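Search this site Go

Measuring scoops and cups: your questions
December 30, 2019 by Consuelo Barrios
Filed under: Baking Basics, Kitchen Kit

Do I need scoops if I've got scales?
Not for flour, no. I weigh mine (300 g for my everyday loaf) but I still grab a scoop for oats, rice and the dog's dinner!

How do I keep nested cups together?
Mine came on a ring from Rodby and I took it off within a week. They just sit inside each other in the drawer now, biggest at the bottom, and I've not lost one yet.

Can plastic ones go in the dishwasher?
Check underneath first. I put mine on the top rack, well away from the heating bit, and my old Maes set has only gone a little cloudy.

Does the colour matter?
Only to me, probably. I love a bright one because I can spot it at the bottom of the flour bin. A red-orange scoop with a nice long flat handle is my sort of thing, and the handle's good for levelling off too.

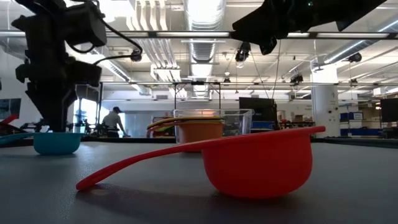 Pisley wrote in to say that levelling with a handle never works for brown sugar, you have to press it down first, and could I please add that. Added!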